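Print this page | E-mail this page
Home | Notebook | Intake | Stores | Contacts

Fedside kennels – workshop notebook, March

Started 7.40. Two jobs carried over from last time: the drain cover in run 6 and the scales. Zerrin Gökçe on intake, me on the bench and the outdoor runs, Aslı Başaran in after lunch with the van.

Scales

The walk-on scale is reading heavy again. Put the test weights on it cold, first thing, and got 36.9 where it should say 36. Took the mat off, brushed the grit out from under the platform and tried again: 36.2. Better but still not right for dosing. Wormer goes by weight and Zerrin won't use a figure she doesn't trust, so for now the small dogs get held and weighed on the bench scale, and anything bigger waits.

Rang Plusimel about a replacement load cell. They have one but want the old part number, and the label on ours has rubbed off. Will take the base plate off and look for a stamp. If there isn't one, send them the measurements.

Drain cover, run 6

Cover rocks when a dog stands on the near side. Two of the four lugs have worn round. Packed it with rubber strip as a stopgap and screwed it down. Tested by standing on it and by walking Çınar over it twice. He stopped to sniff the first time and ignored it the second. Run 6 back in use from 11.15 but check the screws at evening rounds.

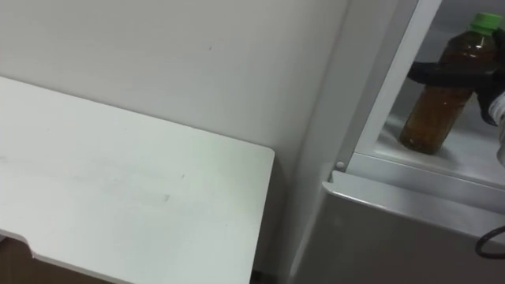 Çınar

Came in with the lurcher and the two pups. Underweight, coat poor, front nails long enough to turn his toes out. On four small meals a day, no treats from visitors please, it is on his card and people still do it. Zerrin trimmed the nails a little today and will do a little more next time, as the quick has grown down with them.

He won't go through the intake door if it is already open. He will go through if you open it while he is standing there. Tried it both ways several times with the same result. Aslı thinks it is the draught from the yard. I think it is the door closer, which hisses. Have backed the closer off a quarter turn and will see if he minds it less. If someone else is on, please don't change it back, it still latches.

Slow feeders

Tried the Uvow bowls on the noisy end of the block. Nine dogs, same food, same amount as usual. All but one took longer to finish. The collie tipped hers over and ate off the floor in less time than she takes with an ordinary bowl. Two of them pushed the bowl to the back of the run and it jammed under the bed.

What I'd change: a heavier base, or a hook to hang it on the bars. Made a bracket out of offcut angle, 300 mm long, two bolts, no sharp edges facing in. It holds, but takes a spanner to remove, so no good for daily washing. Second version will have a drop pin. Aslı has some on the van.

Washing: they come up clean by hand. Not tried in the machine. Food packs into the narrow part of the maze and needs the bottle brush.

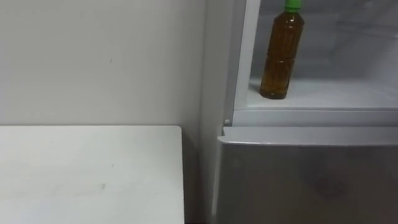 Van crates

Aslı back at 2.30. One crate door has dropped and has to be lifted to latch it, which is no use when you have a frightened dog in the other arm. Top hinge pin bent. Straightened it in the vice, refitted, door swings freely. The other crates are fine – greased the hinges on all of them while I had the tin out.

She also asked for something to stop the slip leads ending up in a knot behind the seat. Will put a row of hooks on the bulkhead. Needs short screws, the panel is thin and the fuel filler pipe runs behind it on that side.

To do

– Base plate off the scale, find part number, ring Plusimel back
– Drop pin version of the bowl bracket, make one and try it on the collie
– Proper cover for run 6, ask for a price on two, as run 9 is going the same way
– Hooks for van
– Bottle brushes, we are down to one

Evening rounds: screws on run 6 tight. Çınar went through the door open, once, behind Zerrin. Not counting it yet.

E-mail this page | Print this page | Back to top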